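Cukik Tabletop Arm, Kwan Gripper Version

Stock no. 311. Bench-mounted arm for light chores: clearing and stacking paper cups, sorting small items, setting out a tray. Made by Ullulby.

Can it do housework yet? Some of it. In our May trials the arm was given 100 cup-stacking runs on a plain table and finished 87 with no help. The other 13 ended with a cup knocked over or crushed. Full cups, wet glassware and crowded sinks are outside what we recommend.
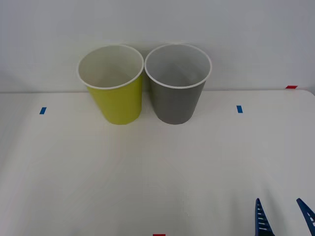 Stacking takes 39 seconds per pair at the default speed. A person does it in two. The arm makes sense where the same small job comes up all day and speed doesn't matter much, such as a break room counter or a sample station.

New tasks are taught with the Wemby hand controller, sold separately. Plan on an afternoon for each one, and teach it again if you move the arm to a different table.

In the box: arm, gripper, table clamp, power supply, printed manual. Spare fingers are sold in pairs.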